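Last updated: July 2025

Filed under: Short Fiction / Workplace

THE RELEASE CLAUSE

Karlijn Segers had been hired by Skurden to write down the rules for putting one block on top of another, and she was on draft four.

The old handbook ran to 170 pages and had been approved by people who stacked nothing. Section 9 said the arm shall release the object when placement is complete. Uwe Schmieder wanted to know what "complete" meant. Uwe had wanted to know this since September.

"It's complete when it's down," said Karlijn.

"Down according to whom?"

She wrote "down" on the whiteboard and put a box around it. Santosh Shakya, who ran the bench and had work to do, asked if he could keep going while they thought.

"Under which draft?" said Uwe.

Santosh kept going.

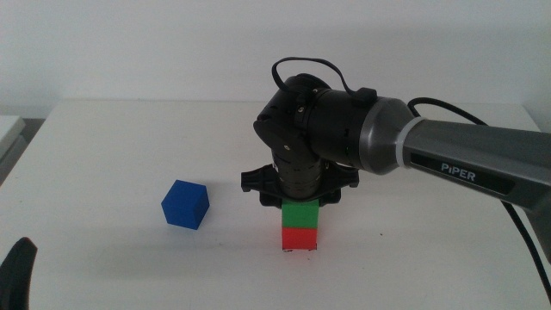
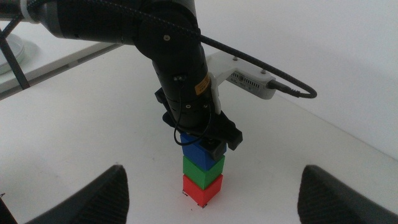
Karlijn took her notebook over to the bench and sat on an upturned crate until her foot went to sleep. She crossed out "complete." She crossed out "down," with some regret. Red at the bottom, green on it, blue on top of that: the finished order went in as one plain line, and under it she wrote that the fingers stay closed until the cube is supported from below, then open, then leave straight up. Uwe read it twice and asked about "straight."

"Define it yourself," she said, and handed him the pen.

He was still holding it when she got back from lunch. He had written "Straight (adj.)" and then a colon. It was a good colon. She initialed it, and they moved on to Section 10, Gloves.

Contact the editors | © Puvulville Stories | Back to top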